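Robot Learning Lab -- notes for session on camera views and imitation
Instructor: Märta Fagerlund. Lab help: Balthasar Kaufmann
16 February 2019

Carrying on from the Sutter handout. You should have the Trultden code running by now. If not see Balthasar before lab.

Question today: which cameras does the policy need? Same demos, same network, only change the inputs.

Three versions --
fixed camera only
wrist camera only
both, features joined before the action head

Setup: 100 demos by teleop, 20 held out. Task is pick up the blue cube, put it in the bowl. Other objects stay on the table as clutter, moved between demos. 30 test rollouts per version, same start layouts for all three (important!! last year's group reshuffled and the comparison was useless).

Fixed camera gives you layout. Where is the bowl, where is the cube, whats in between. Weak on the last bit of the approach -- cube is small in the picture and depth is hard to judge from one angle. Typical failure: fingers close a little short.

Wrist camera is the opposite. Great close up, fingers and cube in the same view. But no bowl in view for much of the run, so policy has to remember or guess. Look for wandering after the grasp.

Both: usually best but not free. Network can lean on one stream and ignore the other. Check by blanking one input at test time and seeing how far the success rate drops. Rosalie Marti's write-up on the Illcombe data has a good section on this, read that before the homework. Skip her apendix.

Also -- sync. Two cameras, two clocks. Match by timestamp, never by frame number. Drop any pair more than 43 ms apart.

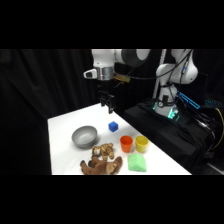
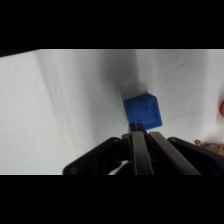
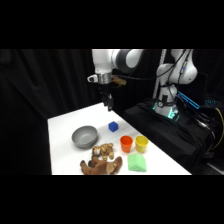
Fig. 2. Blue cube task. First and third: fixed camera. Second: wrist camera.

Homework: rerun the blanking test on your own checkpoints, one page, plots labeled.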